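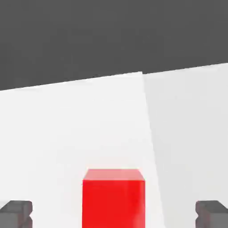
Do you need a hub to run smart bulbs at home?

Depends on the bulb. Wi-Fi ones talk straight to your router. Zigbee ones need something in between, and that something is where the selling starts.

I bring it up after spending an evening with the Larow Multell starter kit. Price is 399 for the hub and a handful of bulbs. A plain bulb that dims is 29. Do that math before you read the brochure.

The pitch is that the hub "learns your evenings." I asked support what it learns. The reply was that it stores the times you use the switch. So it's a timer. I have one of those in a drawer.

Second claim: up to 400 devices on one hub. Who in an ordinary house has 400 devices? I'd like to hear how it does with a dozen bulbs and a thick wall. The spec sheet doesn't say.

Helge Sjöberg wrote to me that his has been fine since July and I'm being unfair. Maybe. He also lives in one big room with the hub on a shelf in the middle of it.

My hallway bulb dropped off 2 times the first night. Support said to move the hub closer. If I wanted the hub in the hallway I'd have put it in the hallway.

And yes, I know, mesh. Every powered bulb passes the signal along. Great, until someone turns the lamp off at the wall, and then that bulb passes along nothing. Guests do this. I do this.

Question I'd put to any of these companies: what still works when the internet is down? With Larow the wall remote does, schedules do, the app doesn't. That's better than Kirnadberg, where as far as I can tell from the manual even the schedules live on their servers.

Amissah at least prints it on the box. Small type, but it's there.

Someone will ask about energy savings. The kit page says "nearly a third." A third of what? LED bulbs draw so little already that I'd want to see the old bill next to the new one, and what the hub itself pulls all day.

If you've already got a hub from another brand, try one bulb on it first. Zigbee is supposed to be a standard and often it behaves like one. Keep the receipt.

Mine goes back Monday unless the hallway settles down.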